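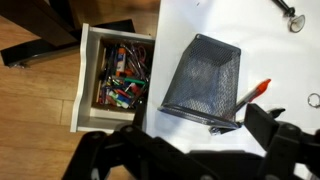

Desk drawer drive returns to Dultbridge

Patitdale's spare pens are on the move again. The drawer clear-out that started last September at the Skument reading room is back, this time with 263 desks signed up across both towns, and drop-off boxes going out in the library, the two elementary schools and the Guo stationery store on the Dultbridge side of the river.

The idea is simple. Open the drawer, test everything, keep what you use in a pen cup on top of the desk, hand in the rest. Markers, highlighters, ballpoints, glue sticks, scissors. Anything that still works goes to classrooms. Anything that doesn't goes in the second box, the gray one, for recycling.

Last year's drive took in more than 2,000 items, most of them pens. Red and black were the most common. Green markers were the surprise - hardly any came in, and teachers asked for them all year. So if there is a green one crossing the middle of your drawer under everything else, the schools would like it.

Organizers say the usual problem is the pile. Pens get dropped in lengthwise, one on top of the other, scissors end up shoved in a corner and the glue goes missing under the highlighters. By winter people are buying new ones. A flyer going home with students this week asks families to empty the whole drawer onto a table before sorting. Picking through it from the top does not work well, the flyer says, and you miss what's at the back.

Testing: scribble on scrap paper, ten seconds, done. Highlighters that have gone pale can still be handed in if the tip is good. Glue sticks need there caps. Scissors should be closed and put in with a rubber band around the blades, handles showing.

What not to bring: loose refills, correction fluid, craft knives, anything leaking. Pen cups and mesh holders are welcome this year after requests from the middle school, where art tables have been making do with soup cans. Dents are fine.

The Guo store is giving the first 100 households a cardboard drawer divider, flat packed, cut to fit most shallow desk drawers. One per household. The dividers have a long slot for pens and a wider one for scissors and glue. They will be at the front counter from 10 a.m. and are not being held back for anybody, so early is better.

Sorting happens at the reading room in the evenings, 6 to 8 p.m., side door. Help is needed, paticularly with markers, which have to be uncapped and tried one at a time. Bring an old shirt. Ink does not come out of the good ones.

The target for the first week is 500 working pens, enough for a starter cup in every classroom in Patitdale. Dultbridge rooms come next, then the after-school program.

Boxes stay out through the end of the month. Offices with more than one bag to hand in can arrange a pickup at the reading room desk. Parking behind the building is closed for resurfacing - use the street.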